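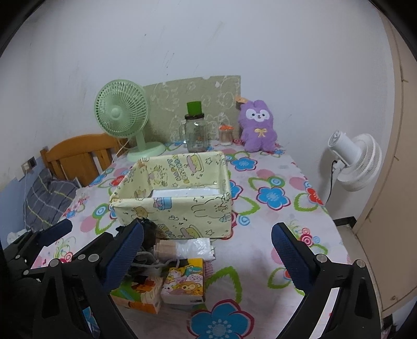
Figure 5. Table surface with an open fabric storage basket and small items beside it, including a coiled cord and tissue boxes.

4.2 Shared tables as holding surfaces

Many of the tables in the Welari survey served as holding surfaces between meals. Across the Pekon and Zenham households we logged 1567 loose items on tables, and 422 of them were stored in an open basket or box at the second visit in January. The rest stayed on the surface or left the room.

Figure 5 shows a typical mix. A packet, a cord and tissue boxes share the table with a soft basket that holds a single flat object. Items with a fixed use, such as the desk fan and the lidded jars, stand at the far end by the wall. We coded these as "settled" and the cluster in front of the basket as "unsettled," following the scheme in Innes.

Soft baskets raised a coding problem. A basket on a table can be storage, or it can be one more item waiting to be moved — residents themselves gave both answers. We coded a basket as storage only if it held at least one item at both visits. Patterned tablecloths also slowed the coders, who missed small flat packets more often on printed cloth than on plain wood. All printed-cloth tables were therefore coded twice.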